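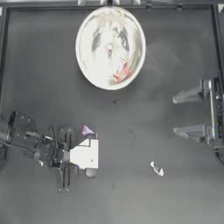

Fig. 1 - Le saladier en métal sur le plan de travail gris foncé.

Accueil Projets Rapports Contact
Rechercher dans les rapports OK

Rapport de projet - Ranger les petits objets de la cuisine partagée
19 août 2019

1. Point de départ

Le projet Rereck porte sur la cuisine commune de la résidence Dumel, que se partagent 55 étudiants. Depuis février, nous y avons relevé les objets qui traînent sur les plans de travail en fin de journée : bouchons, sachets, élastiques, emballages de bonbons, clés. Le relevé compte 505 objets. La plupart tiennent dans la main et n'ont pas de place attitrée.

Notre question était simple. Un seul récipient ouvert, toujours posé au même endroit, suffit-il à réunir ces objets, ou faut-il des boîtes séparées avec étiquettes ?

2. Choix du récipient

Nous avons comparé deux solutions : une série de boîtes à couvercle de la gamme Hirose et un grand bol rond en métal. Les boîtes se rangent bien mais les résidents devaient les ouvrir, et beaucoup posaient l'objet à côté. Le bol se remplit d'un geste. Il se lave aussi plus vite, ce qui compte dans une cuisine où l'évier est souvent pris.

Le bol a un défaut que nous n'avions pas prévu. L'intérieur poli renvoie la lumière et les couleurs voisines, si bien qu'un petit objet au fond se distingue mal. Avec du rouge et du rose, on repère au moins une tache de couleur - pour un objet gris ou transparent, il faut se pencher.

3. Emplacement

Le bol est placé vers le fond du plan, ce qui laisse l'avant libre pour préparer les repas. La surface sombre et mate fait ressortir le bord clair du bol, on le trouve sans chercher. En revanche elle marque : traces de doigts, petites taches. Nous avons ajouté un coup d'éponge à la consigne du soir.

Le budget était d'environ 400 euros pour l'ensemble du projet, affiches comprises. Le bol en représente une part très faible, les boîtes l'essentiel.

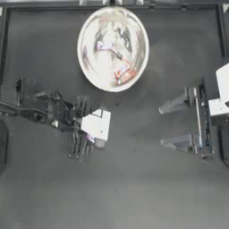 4. Résultats et limites

Le bol a été gardé, les boîtes sont allées au local Forov. Le vidage reste le point faible : sans tour de rôle écrit, le contenu s'accumule. Il faudrait aussi essayer un récipient à fond mat.

Rapports récents
Trier le verre à l'étage
Étagères du local Forov
Rereck - questionnaire aux résidents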